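Why do lemons make your face go funny?

I love lemons. I love them on pancakes, I love them in cake, and when I was small I used to suck the slices out of my gran's drink when she wasn't looking. My whole face would scrunch up like an old sock and then I'd go straight back for another one! So let's find out what is going on inside that yellow skin.

What is sour, anyway?

Your tongue is covered in tiny bumps, and tucked inside lots of those bumps are taste buds. Taste buds are much too small to see. They can pick up five main tastes: sweet, salty, bitter, savoury and sour.

Sour is the taste of acid. Now, acid sounds like something a baddie keeps in a bubbling jar, but plenty of acids are in ordinary food. Vinegar has one. Yoghurt has one. Lemons have a lot of one called citric acid (say it like this: SIT-rick). When lemon juice lands on your tongue, your taste buds send a message zooming up to your brain that says SOUR! and your eyes squeeze shut before you've had time to think about it.

Your mouth also goes very watery. That's spit, and it helps to wash the acid away. Mine is doing it now, just from typing the word lemon. Is yours?

Where do lemons grow?

On trees! Lemon trees like sunshine and they really don't like frost. They have glossy green leaves, white flowers that smell gorgeous, and quite often some rather mean thorns. One tree can have flowers and ripe fruit on it at the same time, so a lemon tree never seems to know what season it is.

I once visited a lemon farm called Cusi, on a hillside so steep that I had to sit down twice on the way up. The oldest tree there was planted in 1908. It was fat and twisty and leaned on a wooden post, and it still had lemons all over it. The farm has 3000 trees altogether, and I was allowed to pick from just one of them (I chose the one nearest the gate, because of my legs).

What's inside?

The yellow outside bit is called the zest. It's full of tiny pockets of oil, and the oil is where the lovely smell comes from. Scratch a lemon with your fingernail and have a sniff. Under the zest is the pith, which is white and spongy and tastes horrible. Then come the segments, packed with little juicy sacs, and usually a few pips.

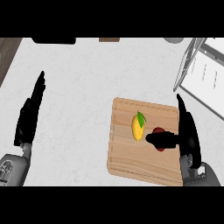

Try it: make a fizzy lemon

You'll need a grown-up for the cutting. Ask them to slice a lemon in half, then stand one half in a bowl with the cut side facing up. Poke the juicy part with a teaspoon until it's nice and squishy. Now sprinkle a spoonful of bicarbonate of soda on top and watch closely.

The acid in the juice mixes with the bicarb and makes a gas called carbon dioxide, and all those bubbles come frothing up over the sides. You can add a drop of food colouring first if you fancy a purple volcano. Don't eat this one! Use the other half for pancakes.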